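Emptying the Catch-All Basket

I'm more than a little guilty of letting small stuff pile up, so this month I dragged out the long wooden table and started sorting. Packets, wrappers, little packs of tissues (why do I own so many?), all of it got a turn on the table before finding a proper home. Click through for the bigger versions!
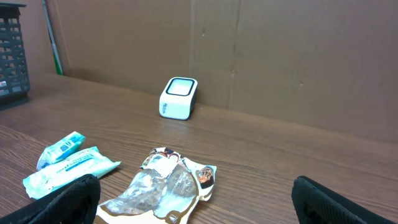
The little white cube with the rounded edges shows up in all three of these. It has its own spot at the back. 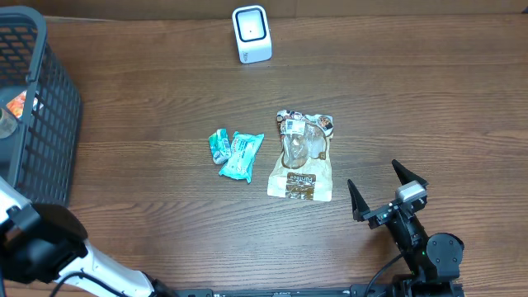
Teal must be my color, because there's some in every shot. 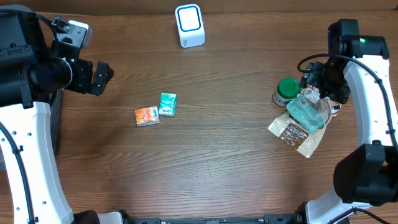 My rule for packets is pretty simple: flat things go together, anything opened goes in front, and food never shares a bin with cleaning stuff. I bought 4 shallow bins from Lornia for this and ended up using 2, so the others are waiting for the bathroom cabinet. The Skuvby drawer inserts were a flop for me, way too deep, and everything slid to the back within a week. If you've got the narrow Drilleck ones, let me know how they fit in a kitchen drawer. The junk drawer gallery goes up in July.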